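Home | Local | Business | Schools | Opinion | Subscribe

Skedau puts its table-clearing robot through 1,195 tries at Stilstead test space

Business
2021-06-09
38 shares | 3 comments

STILSTEAD - A small company that wants robots to clear tables in cafeterias and care homes has finished its first long round of testing, and its own numbers show how far the work still has to go.

Skedau, which moved into the former print shop on Beddoe Street last year, ran 1,195 attempts at single chores this spring. Each attempt was one short job of the kind a person does without thinking, such as moving a piece of fruit into a bowl or taking a bottle off the table. The company counts an attempt as good only if the object ends up where it was supposed to go and nothing else on the table is knocked over.

By that measure, the robot did well with fruit and bowls and poorly with anything flat, soft or thin. Cups fell somewhere in the middle. The machine could usually pick one up, but it often set it down on its side.

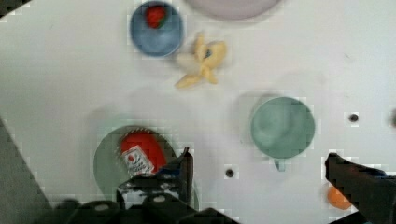
Speed is the other problem. Wekesa Mussa, who runs the testing, said the longest single job in the spring round took 131 seconds, and that was to move one cup. A worker at a busy lunch counter would have the whole table done by then. The company practices with toy food and ordinary dishes, and even a short list of things can call for several kinds of grip. A strawberry in a blue bowl can be taken from straight above. A peeled banana with its flaps spread out gives the fingers no clear place to close, and a ketchup packet lying on a plate is harder yet, as the gripper has to get hold of the packet without dragging the plate along with it.

Mussa said packets are the item cafeteria managers ask about most. Leftover packets, napkins and lids make up much of what is on a tray when it comes back, and someone has to sort through it before the dishes can go in the washer. He said the company had expected plates to be the hard part and spent most of the winter on them.

"We had the plates working in February and thought we were nearly there," Mussa said. "Then we put out the small stuff."

The robot does not follow a fixed set of moves. It learns from recorded runs in which a person guides the arm through the job by hand or with a controller. Skedau had 2,048 of these recordings by the end of the spring round. Mussa said adding more of them helped with fruit and cups but made little difference with packets, and the company now thinks it needs a different fingertip.

The company has one possible customer lined up. The Brermont senior residence, a 145-bed home on the east side of town, has agreed to let Skedau set up an arm in its dining room in August. It will work at one side table after the noon meal, with an employee standing by, and residents will not be seated near it. The home is not paying for the trial, and no jobs are to be cut or changed while it runs.

Under the plan, kitchen staff will bring the used dishes to the side table and the arm will try to put cups in one rack and plates in another. Food scraps and trash will still be cleared by hand. If the arm drops or misplaces something, the employee will stop it and write down what happened. Both sides will look at the notes after four weeks and decide whether to go on.

The residence has had trouble filling its evening kitchen shift since last fall. Managers there told families in a letter last month that a machine would not solve that this year, but that they wanted to find out what one could do before spending money on new dishwashing equipment.

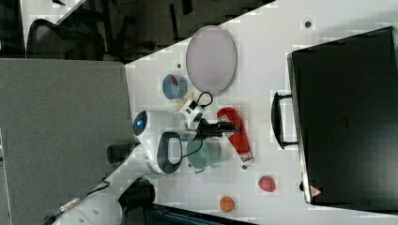 Darlene, a reader who wrote to us after we first mentioned the trial, said she washed dishes in school kitchens for years and would be glad to see a machine take over the heavy racks. She doubts it will start there. In her view, the companies pick the light jobs because those are the easy ones to show off, and the work that ruins people's backs gets left for later. She also asked who will clean the robot.

Mussa said that last question was a fair one. For now, Skedau's staff wipe down the arm themselves at the end of each day. It cannot be hosed off, and the version used in these tests is not approved for contact with food. The Brermont trial will involve used dishes only.

He agreed that lifting is a long way off. The arm being tested is meant for light objects, and a full rack of wet plates weighs more than it can hold. A stronger arm would cost more and would need a guard rail around it, and that would take up floor space most kitchens do not have.

The company has no date for a product and no price. Mussa said the next round of tests will start in two weeks and will be limited to cups and packets.

Families with questions about the August trial can leave a note at the residence's front desk. The dining room will keep its usual hours.

3 comments | Log in to comment

Related stories
Stilstead library adds second self-checkout desk
Brermont residence seeks evening kitchen help
Beddoe Street paving moved to fall
Grocery store takes out two of its scan-it-yourself lanes
School lunch prices to hold steady next year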